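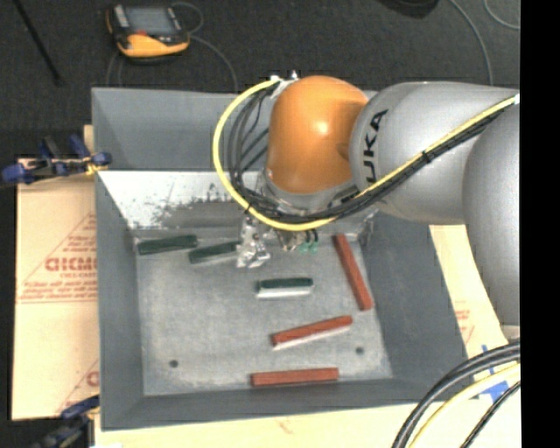 Gray bin with six blocks, three green and three red.

Sindance Makerspace — February Walk-Through
Walked by: Evangelia Papadakis and Fikri Rahman
Marks: OK, FIX, WATCH

1. Exits and aisles
Front door opens fully, no sticking — OK
Back door sign lit — OK. So much brighter than the old one, you can read it from the kiln room!
Aisle by the lumber rack — FIX. Two offcuts on the floor, moved while we were there. Please use the short-ends shelf.

2. Fire
Extinguisher by the paint sink, gauge in the green — OK
Extinguisher by the laser cutter — WATCH. Gauge fine, but the tag is hard to read. Vasiliki is asking for a new one.
Oily rag can, lid closes by itself — OK (and it had been emptied, thank you evening crew)

3. Woodshop
Table saw guard and riving knife fitted — OK
Push sticks, 5 on the hook — OK
Band saw lower door latch — FIX. Pops open with a light tug. Tagged out until Hye-jin has swapped the latch.
Dust collector bag — OK. Changed this month and what a difference, the shelves are staying clean for once.

4. Electrical
Extension cords — FIX. One with a nicked jacket, cut up and binned.
Panel 44, clear space in front — OK
Outlet testers on the long bench, all good — OK

5. First aid and eyes
Eyewash flushed for the full time, water clear — OK
Bandages — WATCH. Down to the small ones. Box of 200 on order.
Safety glasses — OK. The new Dremeo pairs fit over regular glasses and people love them!

Open items go to Vasiliki Moschos. Band saw stays off until she signs the tag.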